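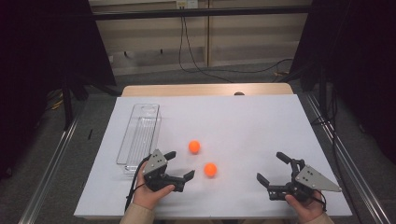
I finally found the right home for the little orange balls! They're the size of ping-pong balls, and for months they've lived in coat pockets, under the couch and once in Ieva Kuusk's rain boot. Now they get a clear plastic box, and I love it way more than anyone should love a box.

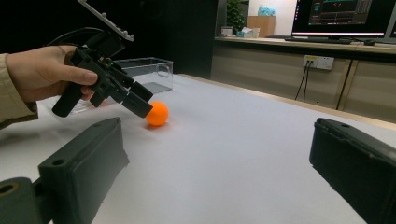
What sold me is being able to see straight through the sides. Orange against a plain white table is such a happy color -- I keep the surface bare so it really pops. Laimutė Mägi wanted a lid. No lid! An open top means you drop a ball in and you're done.
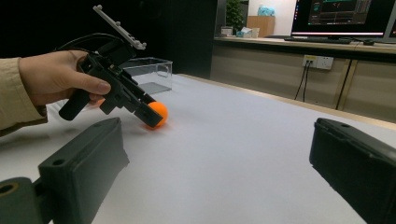 I do put a white sheet down first. Mine has a few creases I can't get out (tips welcome, I've tried ironing it 5 times), but the balls stay put on it much better than on bare wood, and the box doesn't slide when somebody bumps the table.
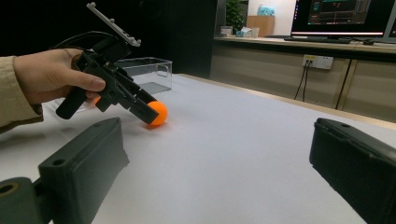 Fokport, 9 May 2022

Adding a bit to this because Eglė Šimkus asked about sizes. My box is 38 centimeters long, nice and narrow, so it fits along the side of the table with plenty of room left over. I'm getting two more in June -- one for marbles, one for the dice!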